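The Slow Business of Putting Things Away

Remedios Padilla has spent three years trying to get machines to tidy a kitchen. Her company, Bañez, has 20 employees and rents one floor above a tile showroom. Most mornings the work starts with toys.

Play food is cheap, light and hard to break. It also comes in the awkward shapes that real groceries do. A plush bottle gives when it is squeezed, and a gripper that closes too far can bend it or push it out of line. Padilla's team spends a lot of time on the question of how hard to hold a soft thing.
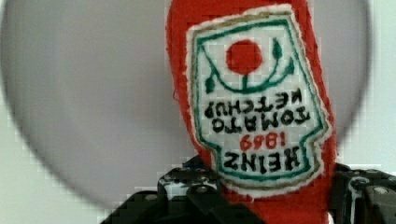 A plush ketchup bottle, label upside down, held between the gripper's jaws.

People who visit often ask when they can buy one. Padilla tells them she doesn't know. A machine that repeats one motion all day has been on shop floors for decades, and it does the job well as long as the parts arrive in the same place. Kitchens don't work that way. Somebody leaves the colander where the plate was yesterday, and the machine has to work out the whole table again.

"A person clears a table while thinking about something else," Padilla said. "We haven't got a robot that can do it while thinking about the table."

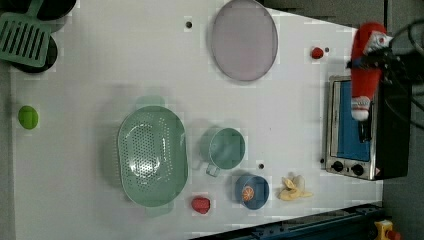 The practice table, with play food, a mint-green colander and a toaster oven at one end.

Her benchmark is a plain one. The robot gets 20 tries at a chore, and the objects are moved between tries. On picking up a single item and setting it down somewhere else, the current software, called Murum, usually passes. Opening an oven door is harder. Doing both in a row, with no help, is where the scores drop. In January the team logged 2000 attempts at longer chores and then threw out the training method they had been using.

Other shops are working on narrower jobs. Banus, a parts supplier that shares data with Bañez, wants a machine that can sort mixed bins at the end of a shift. Its bins hold 29 kinds of fittings, and the firm would be happy with a robot that handled half of them and left the rest for the morning crew.

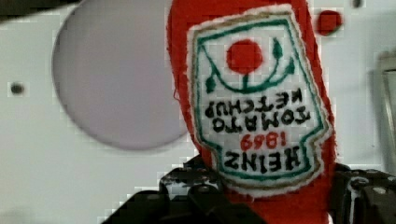 That kind of bargain may reach homes first as well. Padilla expects early household machines to do a few things slowly, such as carrying dishes to the counter or picking toys up off the floor, with the owner finishing whatever is left. Speed matters less if the house is empty – a job that takes two hours at midday bothers no one.

Cost is another matter. Bañez is building a cheaper arm, the Bamelar, but Padilla won't name a price until it can get through a full week without an engineer stepping in. So far its longest run ended on a Sunday afternoon, four days in, when it dropped a cup and kept going through the motions of putting it away.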